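Shop > Toys & Play > Building Bricks > Large Bricks > Mixed Lots

Search products... Go All categories

Grakine Chunky Bricks - mixed lot, preowned

Big plastic building bricks, the large kind for small hands. Sold by the bag. Mixed colors, we don't sort by color, so please dont ask for an all red bag. We tried it for one season and it ate up every evening.

Listing updated 02/11/2025. New price, same bag.

What you get
- 23 bricks per bag, loose, no box
- mostly 2x2, some longer ones mixed in
- no base plate (sold seperately, see Dulside plates)
- no figures, no wheels, no instructions

Condition: good used. Washed in warm soapy water, rinsed, air dried on racks. Light scuffs on the sides are normal. Anything cracked, chewed or badly faded gets pulled before bagging. If one slips through, tell us and we'll send a replacement in the same size. Color might be different.

Colors - red and lime green turn up a lot. The rest depends on what came in that week. Glossy finish on most, a bit duller on the older ones. Reds can vary slightly from brick to brick, only really noticeable once you line them up in a wall.

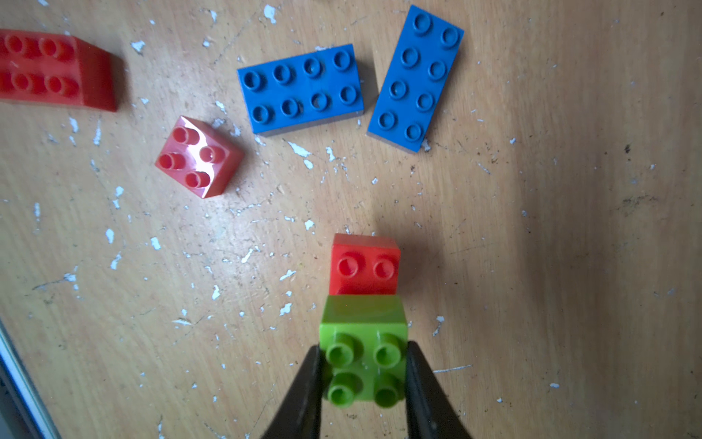

Fit. They all grip each other, old and new, that gets checked by hand on every lot. Press straight down. If a pair feels tight, twist gently at one corner and it'll come apart, don't use a knife or your teeth. Looser bricks go in the bargain tub at the Hustgate store and aren't sold online.

Will they fit other makes? Most large-size bricks, yes. The Zhong starter set yes, both versions. Small-size bricks no, different thing entirely. Not sure what you've got at home - bring one in, or message us the width across the top in inches and we'll check it against ours.

Age: 18 months and up. Keep an eye on kids who throw.

Good for
- topping up a set that's lost half its pieces
- daycare tables, waiting rooms, grandma's house
- color sorting, counting, stacking games
- travel, a bag fits in a backpack with room left over

Cleaning. Warm water, dish soap, old toothbrush for the studs. Crumbs get down in there and so does paint, and glue is worse. Mesh bag on the top rack works too, no heat dry. Let them drain upside down or the water sits inside. Stickers come off with a little cooking oil, then wash again.

Using them on a table: plastic on wood is fine, but grit stuck underneath will leave fine scratches, so wipe the table first if you care about it. A cheap tray with a lip saves a lot of crawling around on the floor.

How many bags? One is enough for a kid playing alone - small towers, a wall, a sort of garage. Get 2 if siblings are sharing. For a classroom table we'd say 3, and buy them together so they come out of the same lot and the wear matches.

Shipping. Packed in a plain paper mailer, bag inside. Goes out the next working day if ordered before noon. Store pickup at Hustgate is free, bring the order number. Orders with a base plate ship in a flat carton and can take a day longer.

Returns - unopened or opened, doesn't matter, as long as the count is right when it comes back. You pay postage unless we messed up.

Stock is whatever's on the shelf. We ran out completely in September and had to wait on a new lot, so if the button is gray, check back. No waiting list, sorry, and we can't hold bags over the phone.

Recently viewed
Dulside base plate, large studs, green
Zhong starter set, large bricks
Grakine long bricks, preowned, small bag
Play tray with lip, plastic
Mesh wash bag, drawstring
Storage tub with lid, medium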